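Street sign on our corner has gone missing – who do I tell?

Last updated: 7 March 2025

Jolene Kingi
Hello all, I hope somebody can point me in the right direction. We live on the corner of Medeiros Street and Wenent Lane, and the Medeiros Street sign has vanished from its post. The Wenent Lane one is still up there, a bit crooked, but where ours used to be there are only the 2 empty brackets. I first noticed when a delivery driver rang me from three streets away, very apologetic, with a bookcase in the back of the van.

I don't mind terribly for myself, but my neighbour has carers coming in and they keep missing the turning. Some people say it was taken as a souvenir (it's named after the old bandleader, and we do get fans having their photos taken there), while others think the contractors had it down when they put up the new parking notices. Do I report it as stolen, or is it simply a repair? And has anyone had one replaced lately – how long did you wait?

nimora_nights
Report it as a repair, definitely. The council's street furniture people will find out soon enough whether their own contractor has it, and if it was pinched they deal with the police side themselves. You want the number off the nearest lamp post, a small plate at about head height, because the form won't go through without one. Ours on Nimora Terrace was 858 and I had to go out in my slippers with a torch to read it!

We waited from the end of winter until May, I'm afraid. When it did come they'd fixed it a good bit higher up the post, so you have to crane your neck, but it has stayed put ever since. Do mention your neighbour's carers on the form – there's a box for access problems and I'm sure it moved us up the list.

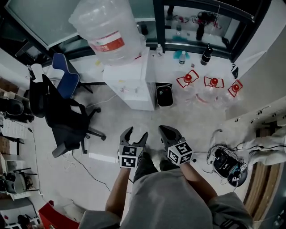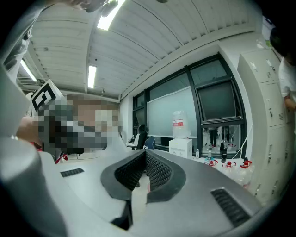

One more thing I meant to say, the honorary names are sometimes looked after separately from the ordinary ones. If Medeiros Street is the proper postal name you're fine with the form, but if it's one of those extra names put up under the real one, it goes through the ward office on Prindden Road. They're friendly there and will ring you back, though you may need to leave a message twice.

oldtimer_2
its always souvenir hunters. had the same on our road years ago and it went again a month after they put it back. try asking in the pub first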